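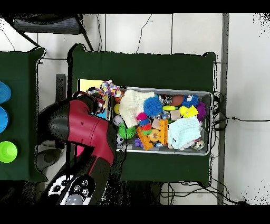
深绿色桌上的灰色金属托盘：绳结玩具、刺刺球、叠叠圈，还有两块叠好的布

关于我们

大家好，我是Garnet Marchand，Hedard玩具借用屋的店主，也是每天收拾玩具收拾到最晚的那个人！

我们做的事情很简单：家里有小朋友的，来挑一盘玩具带回去玩，玩腻了拿回来换一盘。对，是一“盘”。刚开张那会儿我们用的是布袋子，结果小球全沉在底下，孩子把手伸进去掏半天，掏得一肚子火。后来Niloufar Zamani（我的合伙人，也是两个男孩的妈妈）搬来一摞金属托盘，往桌上一摆，什么都看得见，小家伙们自己就伸手去拿了，从那以后再也没换过。

每一盘怎么配，我们俩常常要争。她喜欢颜色热闹的，紫的、绿的、蓝的刺刺球恨不得全放进去；我偏心手感，总要塞一块木头积木，再来一个能捏能扯的绳结。叠布是固定的，奶油色和浅蓝色最受欢迎，有的孩子拿它当被子给玩具盖，有的拿来玩躲猫猫，我家那个拿它擦鼻涕（回来都会洗的，放心）。那只带活动眼睛的蓝色毛绒家伙我们叫它“老板”，点名要借它的人特别多，想要的话请早点说一声。

现在架子上登记在册的玩具有3,054件，常来的家庭大约100户。屋子不大，浅灰色的地砖，坐地上玩有点凉，冬天我们会铺垫子。

还回来的东西由Babak Talebi负责清洗和检查，毛绒类单独洗，裂了口的塑料件直接淘汰，他在这件事上谁的情面都不讲。叠叠圈少了一个圈也没关系，告诉我们就行，多半过几天就从你家沙发缝里冒出来了。

每年五月我们会把架子整个翻一遍，换下来的玩具摆在门口，喜欢就拿走。平时上午十点开门，带孩子来或者自己来都可以，先坐下玩一会儿再决定借不借，茶水在进门右手边，自己倒。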